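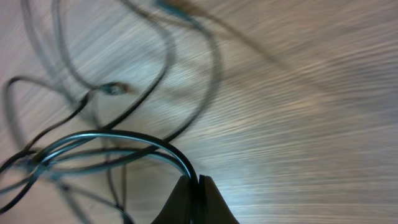
Page 3 of 7

Stida Cable Handling Kit — Frequently Asked Questions
Section 3: Picking, separating and sorting loose cables

Questions on mounting and power are in Section 2. Pricing and service plans are in Section 6.

3.1 What does the cable task package include?

The package has two padded fingertips, the wrist camera and its bracket, a software license for one arm, and the starter set of recorded demonstrations. The arm, the controller and the work surface are not included. If you already own a Stida gripper body, order the fingertips and the license separately.

3.2 How many demonstrations are in the starter set?

2,644 in total. Of these, 2,479 passed review and are used for the default model. The other 165 are supplied in a separate folder with reviewer notes, mainly dropped cables and grasps on two strands at once. They are useful if you want to train a failure detector. They should not be merged into the main set.

3.3 Can the gripper pick one cable out of a pile?

Yes, with limits. The default model looks for a raised loop or a free plug and closes on that first. It does not plan the full untangling in advance. It pulls, opens, looks again and chooses the next grasp. If two strands run side by side into the fingers, the package may treat them as one. Set pair_check to on if this matters for your process. Each grasp then takes longer.

3.4 Why are my wrist camera images blurred?

The arm is moving faster than the shutter setting allows. Some blur during a pull or a lift is normal and the default model was trained with it. Blur while the arm is holding still is a fault. Check in this order: bracket screws, shutter setting, room light. Do not raise the gain above 12 to make up for a dim room. Noise on black insulation causes more missed grasps than moderate blur does.

3.5 Does the surface matter?

Matte and light is best. Wood-grain tops are acceptable. A glossy top can return a bright patch that washes out thin cords, and a black top will not work with black cables at all. We do not sell a mat. Any plain one will do if it lies flat and does not shift under the fingers.

3.6 Which connectors can the kit recognize?

The default model has classes for USB-A, USB-C, micro-USB and barrel plugs. USB-A is the most reliable, mostly on account of the metal shell. USB-C and micro-USB are easily confused at a low viewing angle, so the software reports "small plug" until it has a second view. You can turn this off, but the error rate goes up.
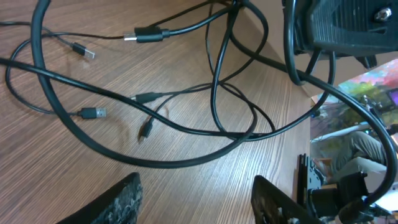 Thick cables need their own setting. A heavy cord lying over thin ones will drag them along when it is lifted, and the model may report a successful pick with several strands in tow. Use the heavy_first option to move thick cables to the side before sorting starts. Rocío Trujillo's application note on mixed gauges gives starting values for grip force and lift height.

3.7 How long do the finger pads last?

Replace them at 1,005 cycles in continuous use, or sooner if the lining lifts at the edges. The cycle counter is under Tools > Wear. It does not reset by itself after a pad change.

3.8 Can I record my own demonstrations?

Yes. The license covers recording on the same arm. Plan on a full shift for the first batch, including setup. Vary the pile between recordings — pick it up, drop it, turn it — and leave the failures in until review. For fine-tuning on a new cable type, the set Leobardo Sandoval prepared for the Karamo adapter had 539 demonstrations, and we suggest that as a working size.

3.9 Is the kit compatible with Karamo and Clurno arms?

Karamo: yes, with the adapter plate. Clurno: mechanical fit only. The Clurno controller does not pass wrist force readings to our software, so slip detection is disabled. Support is planned for November.

3.10 Can people be in the room while it runs?

That depends on your arm, its speed limits and your own risk assessment. The kit adds no safety functions. Loose cables can snag on the bracket and whip free, so keep faces back from the table edge during pulls.

3.11 Who do I contact about a failed pick?

Export the session log and send it to Azucena Figueroa in applications support. Include the software version, the pad cycle count and the shutter setting. Logs without wrist video can be read but usually not diagnosed.

Continued on page 4: Calibration and camera replacement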